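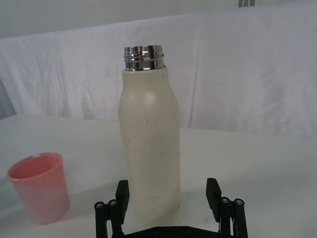

3.2 Containers and fluid intake

Daily fluid intake in office workers is usually measured by asking people what they drank. The answers depend heavily on what they drank from. In the December round of the survey, staff at the Cernia site reported intake in cups, while staff at Luvgate reported it in bottles, and the two groups could not be compared until each container had been given a volume. Shape adds to the problem. A tall bottle with a narrow collar and a metal neck, such as the cream-colored one in Figure 2, gives the drinker no view of the level through its painted body, and a person who refills it before it is empty will tend to count a full bottle each time. An open cup is easier to judge, but it is also filled to different heights by different people.

We therefore asked all 277 participants to weigh their main container before and after each refill for 3 days. Of these, 141 used a bottle as their main container and the rest used a cup, mug or glass. Weights were entered on a paper card kept at the desk. Cards with a missing evening entry were returned once for completion and then left out of the analysis if the entry was still blank.

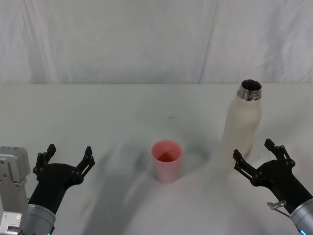
Participants who mainly used bottles overstated their intake more often than those who used cups. The difference was largest among people who refilled at fixed times – before lunch, for example – and smallest among those who waited until the bottle was empty. Age and job type made little difference once container type was taken into account.

Two limits should be noted. Drinks taken away from the desk were recorded from memory, and we had no way to check them. Hot drinks were also weighed at the time of pouring, so any part left in the cup and thrown away was counted as drunk unless the participant made a note of it. Both points are taken up again in Section 4, where the card is compared with the shorter form used at Cernia the year before.

Figure 2. Drinking containers of the open cup and narrow-neck bottle types.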